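3 min read

My aunt Danica Kos kept a bedroom in her house at Vornovine that nobody slept in for eleven months of the year. It had the best mattress, the good curtains and a wardrobe full of other people's coats, and every June, when we all came down for the fortnight, there was a polite quarrel over who should have it. The loser went on a folding bed in the passage, under a print of a Mughal garden dated 1674, and was trodden on by everybody going to the bathroom.

I have been thinking about that room a good deal, having reached the age when friends begin to ask my advice about their spare rooms. My advice is always the same, and it is usually ignored. Put in a proper bed, by all means, but put a sofa bed in with it, and then leave a decent stretch of floor between the two and resist the urge to fill it.

People dislike this. They say a sofa bed belongs in the sitting room, and that a bedroom with a sofa in it looks like a furniture shop. Well, perhaps it does, a little. But a guest who has only a bed has nowhere to be except in it. You cannot read a newspaper comfortably on the edge of a mattress - I have tried for 20 years - and you certainly can't put your shoes on there without disturbing whoever is still asleep.
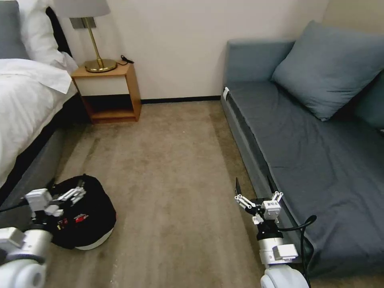
The small table by the bed is where most hosts go wrong, I think, and they go wrong out of kindness. They put out a carafe, a dish of sweets, a candle, a pile of novels they would like to be rid of, and the poor guest has to set his spectacles on the floor. Give me a plain wooden nightstand with a brass lamp on it and the shelf underneath left empty, so that I can fill it with my own muddle. I will even forgive a coil of black cable lying at the back, for what else does a visitor ask for these days, after the bathroom and the kettle?

My old friend Dušan Hodžić takes the opposite view and has taken it, loudly, over many dinners. He holds that a spare room should be so full of the family's things that the guest feels adopted. I stayed with him in Bruka for 3 nights and felt adopted by a sewing machine and a rowing machine, both of which I met in the dark.

A white duvet, a pillow big enough to lean on, a lamp within reach and somewhere else to sit. It doesn't seem much to ask, and it can be done in quite a small room if you are firm with yourself about chests of drawers. Danica did come round to it in the end. She bought the sofa bed, grumbled about the price all summer, and moved the coats into the passage.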